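April – workshop notebook, paint adhesion on small household metalwork

8.40 am. Kettle on, heating not. Darcy Vachon's batch from MacLeod in overnight, still boxed. Left it.

Main job: cross-hatch tests on the Andeo primer. 4 panels, two coats each, cured since last week. Cut the grids with the old blade, then remembered it was blunt, so did panel one again lower down. Edges much cleaner. New blades on order from Findow.

Results
Panel 1 – flaking at the corners only
Panel 2 – same, slightly worse along the top edge
Panel 3 – whole squares came up with the tape. Suspect I didnt degrease it properly
Panel 4 – good, nothing on the tape

Marlene Gagnon thinks panel 3 is the Genura cleaner leaving a film. Could be. She wants it repeated with plain meths, same primer, same cure. Fair enough, but 3 panels this time, one is not a result.

Batch code on the primer tin is 2,661. Write it on the lid as well, the side label is comming off.

Colours: pastels still show every mark. Marlene would go satin, I'd stay matt and put a clear coat over it. Not settled.
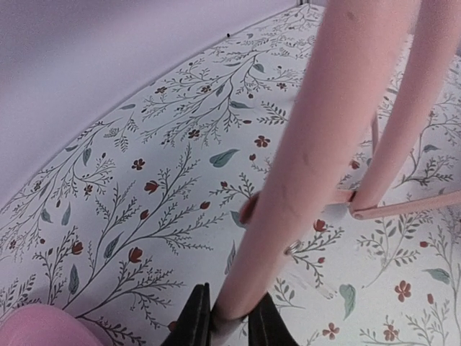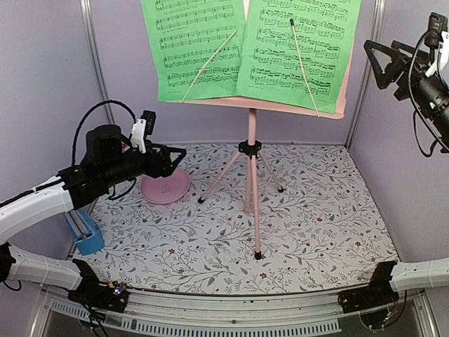
Pink stand, scuffs on the leg in the first one.

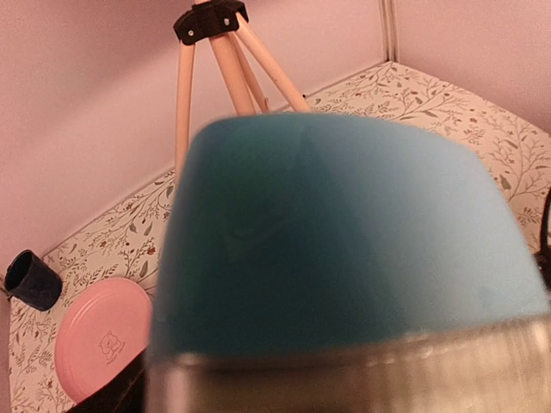
To do
– degrease and repeat panel 3
– ask Darcy if MacLeod can send uncoated offcuts
– 2 tins of clear coat, matt
– clean the spray gun tonight, NOT tomorrow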